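The Meijer Place

Posted Aug 14, 2019. Bit long, sorry, wrote it on the train.

The Zimau had been on the forecourt since May and Noémie Bodin hated the sight of it.

Not ugly. Green, four doors, decent tyres. But every morning she unlocked the chain and there it was, third from the left, with the sticker curling off the windscreen. One careful owner. Her uncle had written that. Her uncle wrote it on all of them.

"Drop it another two hundred," said Babar from under the bonnet of something else.

"I dropped it last week."

"Drop it again."

She didn't. Went in, put the kettle on, did the post. Bill, bill, a brochure from Lalix about the new range, all of it electric, everybody in it laughing at a beach. Meijer Motors did not sell Lalix. Meijer Motors sold what came in, and what came in was mostly tired.

The phone rang at ten. A woman. Older, quick voice, didn't give her name till the end.

"The green Zimau. Is it still there?"

"Still here."

"Has it got a mark inside the glovebox? On the lid. Like a burn."

Noémie said she'd have to look. Took the phone out with her, cord didn't reach, went back, put it down on the desk, ran. Opened the passenger door. Smell of old mints. Glovebox stuck, then didn't.

A burn. Small and round, brown at the rim.

She ran back. "Yes. There is."

Nothing for a bit. Then, "Don't sell it today. Please. I'm in Delden, I'll get the bus. Andreadis. Magdalini Andreadis."

And gone.

"Who was that?" said Babar.

"Somebody wants the Zimau."

He came right out from under the bonnet for that.

So of course at half past eleven Thierry Royer turned up. Thierry bought cars for parts. Came round every couple of months in a flatbed with one headlight and walked up and down with his hands in his pockets, kicking things. He kicked the Zimau. He opened it, shut it, listened to the door.

"Two thousand on it? You're having a laugh."

"It's a good car."

"It's a gearbox and four doors. I'll give you what I gave your uncle for the last one. Cash, now, I've got the truck here."

It was a bad price but it was a price. There was the rent. There was the bill, and the other bill. She looked at the road, no bus.

"It's reserved," she said.

"Who by?"

"A lady from Delden."

"She left a deposit?"

Babar had stopped whatever he was doing. She could tell becuase the radio was suddenly loud.

"Yes," said Noémie. Went pink. Always did, couldn't lie to save her life.

Thierry looked at her a while. Then he laughed and kicked the tyre again and bought two bumpers and a door mirror off the pile round the back, and took an age about it, and left.

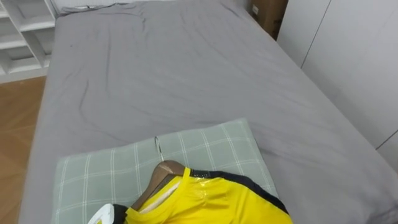
Bus didn't come at one. Or at two. Babar ate his sandwich and said nothing in a very noticeable way. She washed the Zimau, just to be doing something. Bucket, sponge, the soft cloth for the lights. Underneath all that dust it was a nicer green than she'd thought. She checked the clock while she had the door open. 46,000, and she believed it for once, the pedals were hardly worn.

Ten past three. A small woman in a big coat, walking up from the stop with a handbag held in front of her in both hands. She didn't look at any of the other cars.

She went round it once. Then she got in, passenger side, and opened the glovebox and put her thumb over the mark.

Noémie stood there with the wet cloth.

"I did that," said Magdalini Andreadis. "With a cigarette. We were stuck on the coast road, all the traffic stopped, and Séverine said, if you drop ash in my new car I'll put you out and you can walk. And I laughed so hard I dropped the whole thing."

"Was it her car?"

"Séverine Maillard. First new one she ever had. She drove it 37 miles to show me and I burned it the same afternoon." She shut the glovebox. It stuck, then didn't. "Her son sold it after. He's a good boy, he didn't know. Why would he know."

A lorry went by. Babar turned the radio off, which he never did.

"Does it go?" she said.

"It goes," said Noémie. "Second's a bit stiff when it's cold. The heater's only got hot or off."

"It always did that."

"Do you want to drive it? I'll get the plates. You'd have to bring your licence in, I need a copy."

"I haven't driven for years." She was already looking across at the other seat though. "I've got it with me. The licence. I brought it in case."

Noémie went in for the trade plates and the key. Babar had the photocopier on, warming up, it took forever that thing. On the desk was the price list, the Zimau with its two crossings-out. She took the pen and crossed it out again and wrote in what Thierry had offered.

Babar read it upside down.

"Your uncle'll do his nut," he said.

"He can put it on the sticker."

When she got back outside Mrs Andreadis had moved over. Seat right forward, mirror done, belt on. Both hands on the wheel. The handbag was on the passenger side with the strap tucked in neat so it wouldn't slide.

"Second's stiff," said Noémie, getting in the back.

"You said," said Mrs Andreadis, and stalled it.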